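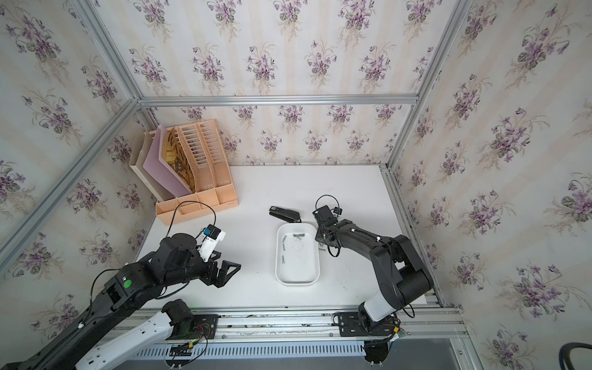 *Attachment 1 – Varnitz cell, desk-tidy task, both arms over the work area.*

**Ticket:** small fasteners missed or dropped during tidy run
**Opened:** Aug 12, 2025
**Site:** Nendside
**Software:** Vato planner
**Priority:** normal

**Report**

The task is to sort the small metal parts in the white tray and put the stapler in the file organizer. The stapler half of the job passes often enough to leave alone. The screws and pins do not. In 14 runs the planner finished the whole task 3 times. The usual failure is a grasp that closes on nothing, after which the planner marks the part as picked and moves on.

Note the single screw on the table just outside the right rim of the tray. Parts outside the rim are part of the task and should be picked first.

**Checked so far**

- Gripper zero on both arms: within limits.
- Wrist camera focus: acceptable at normal approach height, soft below it.
- Grasp timeout raised to 600 ms. No change.
- Wallpaper panels: suspected of producing false detections. Log shows none outside the table surface.
- Tray rim: fingers touch it when approaching a part that lies near the edge. Reproduced on the left arm only.

**Findings**

Two separate faults. The first is the pick check, which reads finger position and has too wide a tolerance for a slim pin. An empty grip and a grip on a pin give nearly the same value. The second is approach angle near the rim – the planner treats the tray as flat.

The stapler was entered as upright in the object list. It can lie on its side, as in the attachment, and the Rebane grasp table has an entry for that pose. Object list corrected.

**Workaround**

Run the stapler step alone and sort the fasteners by hand. Slower on paper, but a person clears that tray well before the arms do, and the failed runs still need a manual check at the end.

**Open**

- Pick check using the camera after lift
- Rim height in the tray model
- Retest with the pins lying parallel and the screws crossed

Status: waiting on planner update. Do not list this task as unattended until the retest passes.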